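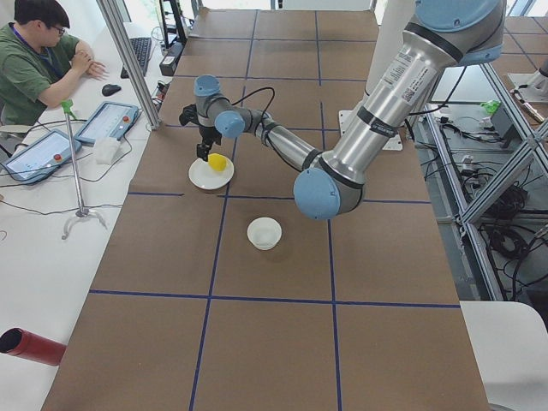
**Ilgın Tatlı**, responsable pédagogique du club de robotique Arango

## Questions fréquentes – session de juin

**Qui peut s'inscrire ?**
Tout étudiant inscrit à l'école de Flisham, quelle que soit sa filière. Le nombre de places est fixé à 15. Aucune expérience préalable n'est exigée.

**En quoi consiste l'épreuve du projet Pendent ?**
Chaque binôme programme la saisie et la dépose d'objets courants sur la table quadrillée. Les consignes indiquent les cases de départ et d'arrivée.

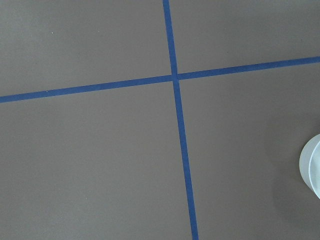 *Croisement de deux bandes bleues délimitant les cases.*

**Peut-on déplacer les bandes adhésives ?**
Non. Toute bande décollée doit être signalée à Selim Gezer avant la reprise des essais.

**Comment réserver un créneau ?**
Au secrétariat, salle 13, auprès de Ruth Yeoman – poste 3602. Un binôme ne peut détenir que deux réservations à la fois.

**Le rapport est-il obligatoire ?**
Oui. Il est remis en français ou en anglais, code source joint.

*Mise à jour : 3 juin 2026*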